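Table Setting Work Moves Into the Day Shift at Altley

Altley, which rents out tableware and furniture for banquets and company dinners, has changed the way part of its setup crew spends the day. Workers at its Kolenau building now spend up to 4 hours of a shift using hand-held grippers to lay places and handle chairs, so that the recordings can be used to train the robot arms the company plans to install next year.

The work began in April with two people and was later opened to the rest of the crew. By June 9, 2023, they had recorded 1,083 table settings. Each one is done the same way a guest's place would be, with a mat, a plate and flatware, except that the worker's hands stay on the grippers.

"The first week was slow," said Štefánia Šimek, who supervises setup. "You know how to put down a fork, and then you have to learn it again with a tool. Your wrists get tired in a new place."

The change has moved some hours around. Evening setup is still done by hand at the customer's site, but recording takes place during the day, and four workers have traded late shifts for earlier ones. Pay per hour is the same. Those who lost the late-shift supplement get a recording allowance in its place, under terms agreed to through the end of the contract year.

Dušan Šindelář, who has worked in setup for most of his time at the firm, was one of the four. He said he likes being home for dinner but misses the event halls. He also asked for shorter blocks, and the company now calls a break every half hour -- it was every hour at first.

The arms will come from Lamer and are meant for the packing room, where place sets are put together before they go on the truck. Chairs come second, because woven seats and backs are harder to grip without leaving a mark. A training course for crew members who want to run the arms is being prepared with Lukáč, a local trade school.

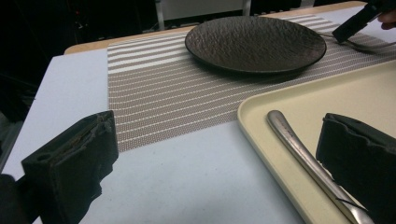
Setup work at Altley's Kolenau building
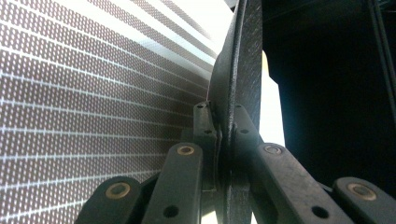 Will the arms replace the people who set tables at events?

Altley says there are no plans to use them outside the packing room, and that event crews will stay at their present size through next year. It has made no promise for the years after that.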